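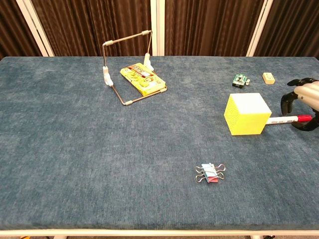
Home Boards Planning & Control Tools Search Log in

Three-finger grasp on a stick handle: planner keeps choosing the cube

Posted by gravelroad in Planning & Control

Hello everyone, and thanks in advance for reading, because I tend to go on a bit. We have a tabletop task where the hand has to pick up a yellow cube by the white marker sticking out of its side. A person could do it half asleep. Our planner (Stakov, with the grasp sampler it ships with) scores 377 candidates on each pass, and nearly all of the good scores land on the cube faces. When I mask the cube out, it finds the handle fine, but then the collision checker doesn't know the cube is there, and you can guess how that went in simulation!

I'd like to keep one object model and still tell it "hold this part, please." I have tried raising the contact weight on the handle to 30, and that only made it slower. Is there a proper way to do this?
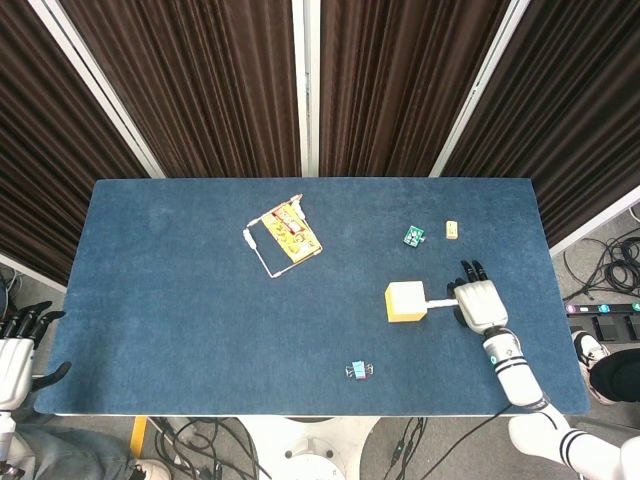
Right hand holding the cube by its stick, left hand by the table edge.

kvam_tinkerer
use regions. it's in the manual

oldharbor
Let me add a little to that, as the manual page is easy to miss and I lost a good part of August to the same problem. Stakov lets you split a mesh into named regions, and each region can be "graspable," "avoid" or both. Leave the whole thing as one collision body, then mark the stick graspable and the cube avoid. Your sampler will stop wasting time on the faces, and the checker still sees everything. Put your contact weight back to the default while you're in there — a high value fights with the region setting.

Two other things. A stick is thin, so depth points along it tend to be patchy, and I fit a plain cylinder to it before sampling. And do remember to attach the cube to the hand model after the fingers close, or your transfer plan will happily swing it through whatever else is on the table. We wrote a small script in Brament for the attach step, 53 lines with comments, and I'd be glad to post it if that would help.

gravelroad
Oh, that is wonderful, thank you both! Regions got me down to 155 candidates and the top ones are all on the stick now. I hadn't thought about the attach step at all. Yes please to the script, whenever you have a minute.

Contact us | © Sistance Community Help | Back to top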